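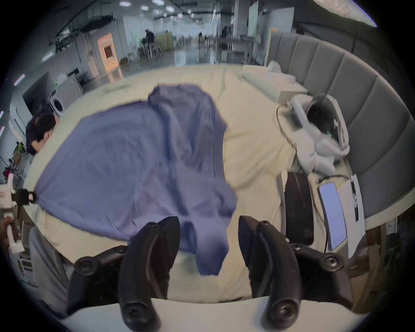

**Bett machen, aber rund. Geht das?**

Klar geht das! Nur: wo ist oben? Bei einem runden Bett schaut man aufs Kopfteil. Da wo das Kissen liegt, da ist oben. Fertig.

Also los:

- Erst alles runter, was nicht ins Bett gehört. Handy, Kabel, Karten, Krümel.
- Laken glatt streichen. Von der Mitte nach aussen, mit der flachen Hand.
- Decke oder Tuch an zwei Ecken packen. Schütteln! Dann loslassen und sinken lassen.
- Zipfel verdreht? Aufdrehen, nochmal ziehn.
- Kissen aufschütteln. Zum Schluss drauf.

**Warum macht Stoff Falten?**

Stoff besteht aus Fäden. Ganz vielen, kreuz und quer gewebt. In einem Streifen, so breit wie dein Bett, können 1.000 Fäden nebeneinander liegen, bei grobem Stoff nur 700. Die Fäden sind weich und biegen sich. Schiebt man sie zusammen, müssen sie irgendwohin. Nach oben! Zack, Falte.

Zieht man am Rand, werden die Fäden wieder grade. Meistens. Ganz hartnäckige Knicke brauchen ein Bügeleisen (nur mit Erwachsenen!!).

**Zum Ausprobieren**

Geschirrtuch auf den Tisch legen, zusammenknüllen. Jetzt nur an einer Ecke ziehen. Und dann an zwei gegenüber. Was wird schneller glatt? Aufmalen nich vergessen.

Nächstes Mal: Wie kommt die Luft ins Kissen?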